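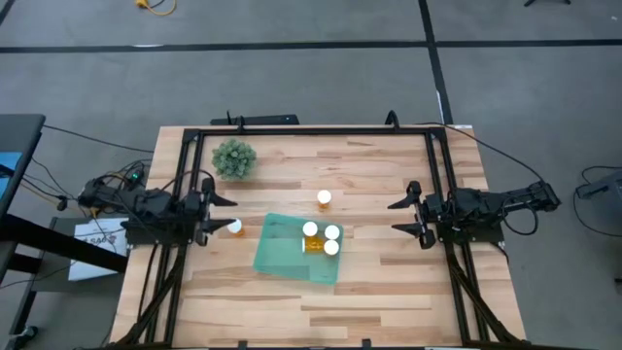 The Riltby is a spinning reel for people who fish salt water from a boat, and the box makes big claims for it: sealed body, 23 pounds of drag, smooth as anything at twice the price. I've read those words on a lot of boxes. I bought mine in March with my own money and have had it out of Mundcombe nine times, mostly for stripers.

The good part first. It casts well. Braid lies flat on the spool and I had only one wind knot, which was my fault. The handle is big enough to hold with cold hands, and the bail closes with a solid clack.

The drag is where I stop nodding along. At light settings it's fine. Crank it down and it starts to stick, then lets go in little jerks, and I don't believe the 23-pound number for a minute. Rochelle Okafor, who runs the boat I usually go out on, pulled line off it by hand at the dock and said she'd be nervous hooking anything bigger than a schoolie.

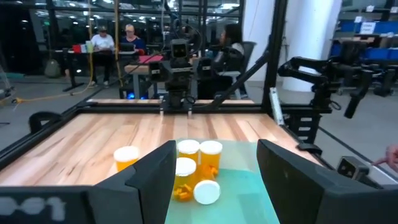

Orange pill bottles with white caps, three of them on the green tray.

As for "sealed" – sealed against what? I rinsed it after every trip, the way the manual says, and by the sixth there was a faint grinding on the retrieve. A drop of oil on the line roller quieted it for a day. The store page shows 1,932 ratings, nearly all glowing, and a good many of them say the reel arrived fast. That tells me about the mail.

The two-year warranty leaves out "salt intrusion," so read it before you pay.

For bluefish and school bass, on sale, maybe. At full price I'd look for a used reel from a better line and spend what's left on fresh braid. Mine is the spare now.

June 22, 2024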